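HOME 172: Keeping a Working Kitchen
Unit 3 handout: Scoops, Bins and the Myth of "One Scoop"
Instructor: Dirceu Barbosa. Grarnwood Extension, room 21

Read before lab. Bring a pencil and whatever scoop currently lives in your flour.

Where we left off

Last unit ended with the pantry audit, and thank you to everyone who turned one in, including the person who listed "brown stuff, shelf 2." We agreed that a dry goods bin has three parts: the bin, the lid and the label. Several of you pointed out that you also have to get the food out. Fair. This unit is about that.

3.1 What a scoop is

For our purposes a scoop is a hollow head on a handle, used to move dry material from a big container to a smaller one. A spoon can do this. So can a coffee mug, and so can a cupped hand, as the bulk aisle at Ait Ali demonstrates every afternoon around closing. We are after something you can repeat, and a hand is a different size on every cook.

Three terms for the quiz, which you will be asked to use and not merely recognize:

Head. The hollow end. Deep heads carry more and pour worse.
Neck. Where the head meets the handle. Cheap scoops crack at this point, usually over the sugar.
Grip. The part you hold. Smooth grips turn in a floury hand. Ribbed ones turn less and collect more flour, so you get to choose your annoyance.

3.2 Molded plastic

Most of the scoops in our lab drawer are plastic, and most of you will go home to plastic ones too. Students sometimes apologize for this. Don't. A scoop molded in one piece has no rivet to loosen and no seam where the handle was glued on, and if you drop it behind the Firkard shelving it can stay there until spring without rusting.

Color matters more than style. A white scoop in a bin of flour is a scoop you will find with your wrist. Yellow is a fine choice, and it has the further advantage that nobody steals it.

Look at the handle and the neck before you look at anything else. A grip built up in thick, rounded ribs gives the fingers somewhere to go. A small hook-shaped tab below the head is worth having if the rim of your bin will take it, and worth ignoring if it won't. Scuffs are cosmetic until you can catch a fingernail in one, at which point old cocoa will catch in it too.
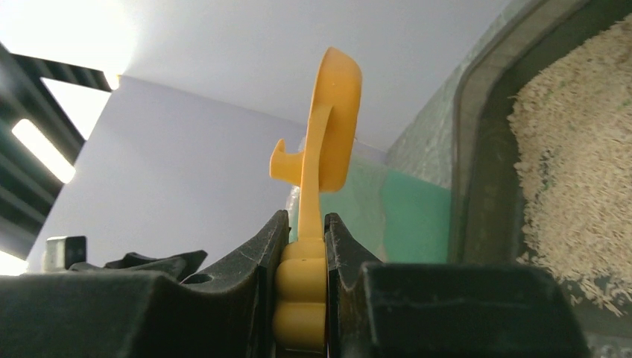 3.3 Calibrating your scoop

A scoop with no number on it holds whatever it holds. Find out once and write it down.

1. Put an empty bowl on the scale and zero it.
2. Fill the scoop from the bin and level it with the back of a knife. Do not tap it. Tapping is how Lachlan McKinnon got two different answers from the same scoop and blamed the scale.
3. Tip it into the bowl and record the weight.
4. Do it four more times, emptying the bowl in between, and average the results.
5. Write the average on the bin label along with the name of the ingredient. A scoopful of oats and a scoopful of salt are not on speaking terms.

If your highest and lowest readings are 50 grams apart, you are heaping. Start over.

3.4 Where it lives

There are two schools. The first keeps the scoop in the bin, handle up, and accepts that it will be buried by the end of the week. The second hangs it outside, and accepts that it will be borrowed for the dog food. Tumaini Mbwambo argued the second position so well in January that I have stopped marking it wrong.

What I will still mark wrong: one scoop serving the whole shelf. You think you wiped it. Your next batch of shortbread will have cumin in it.

3.5 Washing

Warm water, soap, a bottle brush for the ribs. Dry it completely before it goes anywhere near sugar. The Monimance dishwasher in the lab flings light plastic onto the heating element, so please wash by hand, and see Alfie Tapley if you smell something.

For lab

Work in pairs. Calibrate one scoop for two ingredients and hand in both labels. Atif Gondal has the scales in cabinet 348 and would like them back with the batteries still in.

Reading for Unit 4: the packet on lids. It is longer than you would think.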